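Paddle case with mesh window: does it dry out rubbers faster?
Equipment > Cases and Storage

wurbanczyk
11 September 2024
Replacing an old hard case. Current candidate is a paddle-shaped soft case in red with a black rim, transparent mesh window over the blade, fabric over the lower section. The bat would live in it between sessions, twice a week, without film on the rubbers. Does the window matter for tack?

lswanson
Yes. Mesh passes air, air carries dust, dust kills tack. I went back to a sealed case in April and put film on both sides.

grazyna_s
Depends on the mesh. Some of it is coated and passes very little. Breathe through it in the shop and you will know. I would worry more about the zipper. On a curved case the slider binds at the shoulder, where the straight run turns into the round. 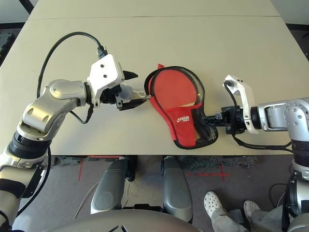
Hold the handle end down with one hand and pull the slider with the other, parallel to the rim. Pulling upward spreads the teeth. My Enier case failed that way after 8 months. The replacement gets a little paraffin on the teeth and runs fine.

lswanson
Paraffin near rubbers is a bad idea. It migrates.

grazyna_s
Onto the teeth, wiped off, bat out of the case. It has not migrated anywhere in two seasons.

jmoura
Disagree with lswanson on the window too. Film does the work, the case only stops knocks. I keep a tacky sheet under film in a Montecinos soft case with mesh and see no difference from the one in the box.

lswanson
Same sheet, same hours of play?

jmoura
Same sheet, hours not logged.

lswanson
Then it is not a comparison.

wurbanczyk
Ordering the mesh one, plus film. Will check the slider at the shoulder first. Does anyone know if a flared handle fits the narrow end?

grazyna_s
Mine does, tightly. Handle in first, then the blade.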